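Slide 4. Load ratings for wall-mounted storage

Start with the Nurkdale figures. Jasmina Vasić tested 60 hook rails from rental apartments, all fixed to half-inch drywall. Pull-out force was measured at the hook tip with a spring gauge, load applied straight down. The spread was wide. Remind the room that a rating printed on the package refers to the fixing in a stud unless stated otherwise.

Pause on the lever arm. A hook that projects 3 inches puts more tension on the top screw than one that projects 1 inch under the same bag. Write the moment equation on the board if anyone asks. Do not derive it.
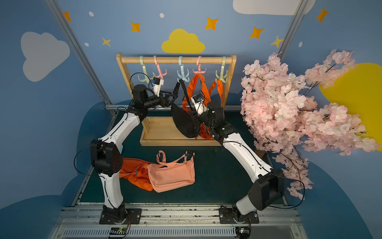
Slide 5. Fixings

Plastic expansion anchors first, then toggles. Of the rails that failed, 38 had plastic anchors in holes drilled one size too large. Failure was gradual in most cases: the top edge of the rail moved away from the wall before the screw let go. The Liletti rail has a slotted upper hole, so check that the washer covers the slot.

Lejla Pavlović ran the cycle test at Humphreys. One sample went 2,775 cycles of loading and unloading with no visible movement. Sample size is one. Say so.

Slide 6. Spacing

Zoden recommends 7 inches between hooks for shoulder bags. Closer spacing makes straps overlap and people pull sideways to free them. Side load is not covered by any rating in the handout.

Skip slide 7 if we are past 3:40. Questions on tile and plaster go to the afternoon session.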